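Protokoll der Eigentümerversammlung
Wohnanlage Wosuden, Gradlow
28. Januar 2018, Beginn 15 Uhr, Gemeinschaftsraum

TOP 1 Formalien
Die Verwaltung stellt fest, dass form- und fristgerecht eingeladen wurde. Vertreten sind 600 von 1.000 Miteigentumsanteilen. Die Versammlung ist beschlussfähig. Das Protokoll der letzten Versammlung wird ohne Änderung genehmigt.

TOP 2 Erneuerung der Haustüren
Es liegen 2 Angebote vor, von der Firma Cortés und der Firma Rito. Beide bieten Aluminiumtüren mit Mehrfachverriegelung an. Rito rechnet die Demontage der alten Zargen gesondert ab, bei Cortés ist sie enthalten. Die Farbe soll dem jetzigen Anthrazit entsprechen. Ein Eigentümer fragt nach dem Schwellenmaß wegen der Rollatoren. Die Verwaltung klärt das mit beiden Firmen.
Beschluss: Auftrag an Cortés, sofern die Schwelle höchstens 20 mm misst. Mehrheitlich angenommen, eine Enthaltung.
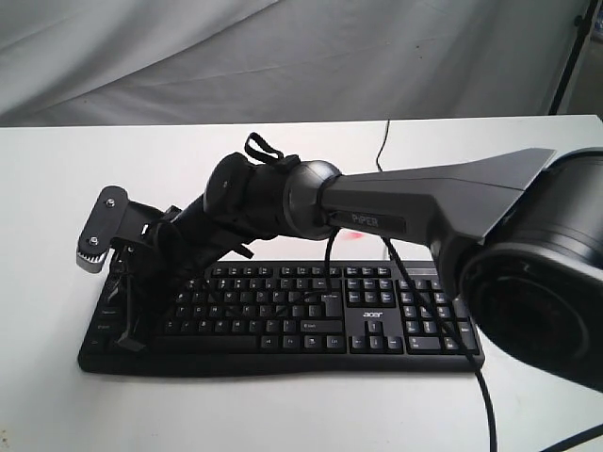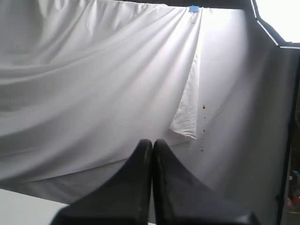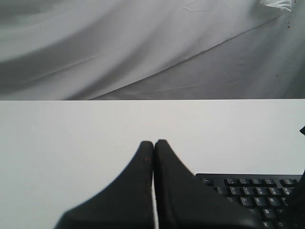
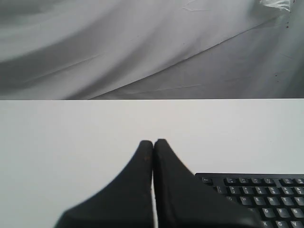 Tastatur mit PiPER-Arm (1. Bild), weißes Tuch (2. und 4. Bild), Greiferbacken (3. Bild)

TOP 3 Kellerabgänge
Am Abgang Nordseite steht nach Starkregen Wasser vor der Tür. Der Ablauf wurde im Herbst gespült, das Problem besteht weiter. Eine Kamerabefahrung der Leitung wird beauftragt, Kostenrahmen etwa 191 Euro je Abgang. Einstimmig angenommen.

TOP 4 Dachrinnen
Die Reinigung wird wieder an den bisherigen Betrieb vergeben, Termin im Juni. Die Rinne über den Garagen ist diesmal einzubeziehen. Laubfanggitter werden vorerst nicht beschafft.

TOP 5 Verschiedenes
– Der Schließplan ist unvollständig. Alle Eigentümer melden der Verwaltung die Anzahl ihrer Haustürschlüssel.
– Das Licht im Treppenhaus 88 brennt zu kurz. Der Elektriker stellt die Schaltzeit nach.
– Fahrräder bitte nicht im Durchgang zum Müllplatz abstellen.

Ende der Versammlung: 17.10 Uhr

Kontakt | Impressum | © Hausverwaltung Gradlow | Nach oben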